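Protective security inspection - Drarkorthorpe broadcast site
Checklist with comments, revision issued 08/03/2018
Inspecting officer: Hollis Rosenthal
Occasion: live panel on counter-terrorism law, Onen current affairs series

Scope covers the public hall, studio, guest entrance and the overnight rooms used by speakers. Licensed capacity of the hall is 1,000. Grading is Pass, Pass with comment, or Fail.

1. Perimeter and vehicles
1.1 Barrier at north gate locks in closed position. Pass.
1.2 Stand-off distance to the hall front held at 100 metres. Pass with comment. Delivery bay lies inside this line. Deliveries to stop two hours before doors.
1.3 Number plates logged against the pass list. Fail. Log sheet has no column for time out.

2. Guest entrance
2.1 Bag search table placed ahead of the ticket check. Pass.
2.2 Search staff briefed on refusal procedure. Pass with comment. Two staff gave different answers on who may overrule a refusal. It is the duty officer only.
2.3 Protest area signed and kept clear of the fire exit. Pass.

3. Overnight rooms 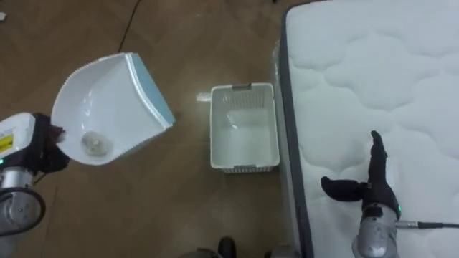
3.1 Rooms for speakers under a known threat are searched before arrival and again after any absence longer than one hour. The search runs from the door, clockwise, at floor level first. Loose items on the floor are to be lifted and checked inside and beneath - a plastic basket standing next to the mattress, for instance, is lifted every time and put back where it was. Pass with comment. Search card should state who signs when the room is handed over.
3.2 Room numbers not shown on any printed schedule. Fail. The version sent to Sugawara for the stage plan still carried them. Recall and reissue.
3.3 Mattress lifted and both sides checked by hand. Pass.
3.4 Window restrictors fitted and tested. Pass. 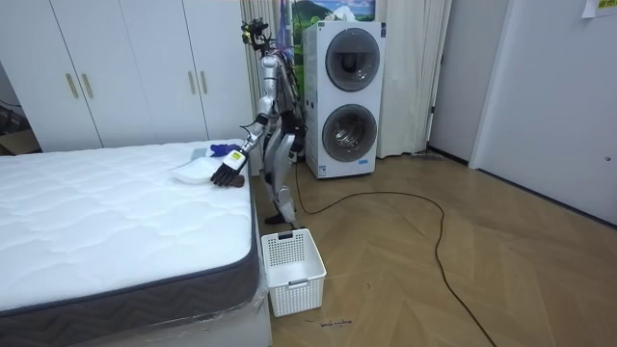

4. Studio and transmission
4.1 Live feed delay set and tested by the gallery. Pass.
4.2 Threatening calls recorded on form 3,559 and the original audio kept. Pass with comment. Calls to the Flenden switchboard are not covered. Extend before April.
4.3 Presenters given a plain wording for stopping the programme. Pass.
4.4 Unconfirmed reports of attacks or deaths held until the duty editor clears them. Pass with comment. Include on-screen captions in the same rule.
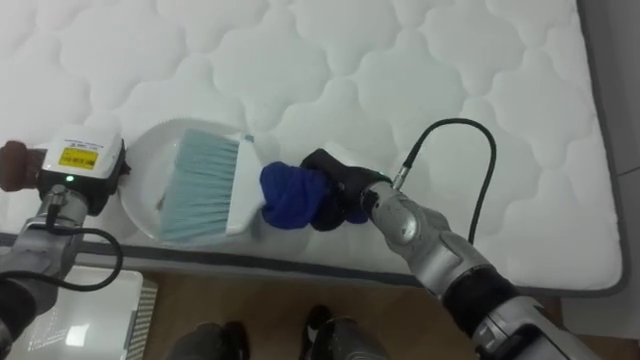

5. Evacuation
5.1 Two assembly points, neither in the line of the car park. Pass.
5.2 Separate route for speakers, walked and timed. Fail. Route passes a door locked from the outside. Key to be held by the duty officer until the lock is changed.
5.3 Loudhailers charged. Pass.

Items graded Fail are to be closed before the hall opens. Evidence of closure goes to H. Rosenthal with the item number in the subject line.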